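Section 4: Folding and Putting Away
Skadine Linen Shelf, set-up and household guide

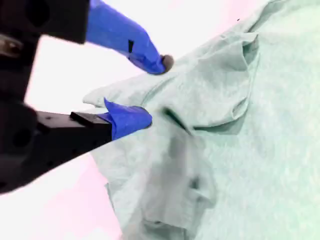

By now the shelf is on the wall and the washing is dry. Crumpled fabric takes up far more room than it has any right to, and the Skadine was designed by people who assumed you would fold. Towels come first. If you are starting with a garment, skip to 4.3.

4.1 Before you start

1. Clear a flat surface at least 54 inches long. A bed will do, provided no one is in it.
2. Check that the piece is fully dry, hems included. Hems lie.
3. Find an edge. Any edge. In a bunched towel this is the hardest step in the manual, and you have our sympathy.

4.2 Folding a towel

1. Take hold of the loose edge and lift until the folds drop out. Do not pull from the middle.
2. Work along the edge to a corner, then find the next corner on the same side.
3. Lay the towel down and smooth it outward with a flat hand.
4. Fold in thirds lengthwise, then in half, then in half again.
5. Place on the shelf with the rounded fold facing out – the side with all the edges goes to the back, where it can be ashamed in private.

Note: Old, washed-out towels stretch unevenly and may never form a true rectangle. Line up two corners and let the other two do as they please.

4.3 Folding a garment

1. Button or zip anything that buttons or zips.
2. Lay it face down and bring the sides in.
3. Fold up from the bottom until it fits the Idau divider (supplied with the wide model only).

CAUTION: Do not load any single shelf with more than 43 pounds. The Drurkach brackets will hold it for a while, and then they will stop.

CAUTION: Keep fabric clear of the Ginting rail while sliding it. The rail has no opinion about your good towels and will eat them along with the rest.

For replacement dividers, see page 71.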